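About Pukville Games Library

Pukville Games Library lends board games, card games and jigsaw puzzles to households, schools and aged care homes in the Drastora district. We started as a shelf in the back of a second-hand bookshop on Rashidi Street and moved to our own premises at number 302 when the shelf became a wall. Our collection now holds 400 titles, from toddler matching games to wargames that take most of a weekend.

Membership is open to anyone who lives, works or studies in the district. You join for 12 months at a time and can have 2 games out at once. Loans run for three weeks and can be renewed by phone or email if no one else has asked for the game. Schools and aged care homes pay a flat yearly fee and can borrow in bulk at the start of each term.

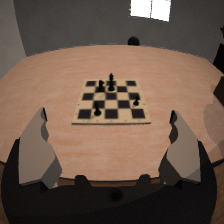
Every game is checked when it comes back. Missing dice, counters and play money are replaced from our spares drawers, and torn boxes are taped or swapped for plain ones with a typed label. If you lose a piece, put a note in the box. We don't fine for single lost pieces. We do charge for whole games that come back wet, chewed or not at all.

The catalogue is organised by how long a game takes and the youngest age that can manage it without help. We found that most people come in asking for something that will fill an hour after tea, and very few ask by publisher or designer. Each listing also says how much reading is involved and whether the colours may be hard to tell apart. Newer listings include the size of table you will need, and we are working back through the older ones.

What we buy

New titles are bought twice a year, in March and October. Members can put a request in the book at the front counter. We look for games with sturdy parts and rules that fit on a few pages, and we avoid anything that needs an app or a subscription to play. We also keep out-of-print Australian games where we can find them, and these can be played on the premises but not taken home.

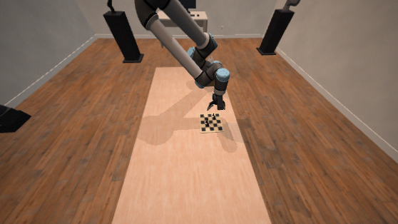 Donations are welcome provided the set is complete or close to it. Please ring before dropping off more than a boxful, as storage is tight. Games we can't use go to our annual sale, and the money goes towards the next round of buying.

Teaching and play sessions

We run beginner sessions in chess, draughts, cribbage and mah-jong during school terms. Sessions start at 4 pm for children and 6.30 pm for adults, and there is no need to bring your own set. Numbers are limited, so please book.
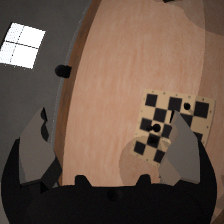
Our chess sessions for beginners follow the Jorkby booklet, a short course we wrote ourselves and have revised several times. It leaves the full set until later. New players begin on a small chessboard like the one lying on the light wooden tabletop here, with only a few pieces to a side, and learn how each one moves and captures before castling or openings come up. Games are short at that size, and a child who loses one can be setting up the next within minutes. Copies of the booklet are free to members and cost a few dollars for everyone else.

Visiting us

The library is on the ground floor with level access from the car park behind the building. There is a toilet, a kettle and a rack for prams. Returns can be left in the locked chute beside the back door after hours, but please don't put jigsaws through it. School groups need to arrange a time with us beforehand.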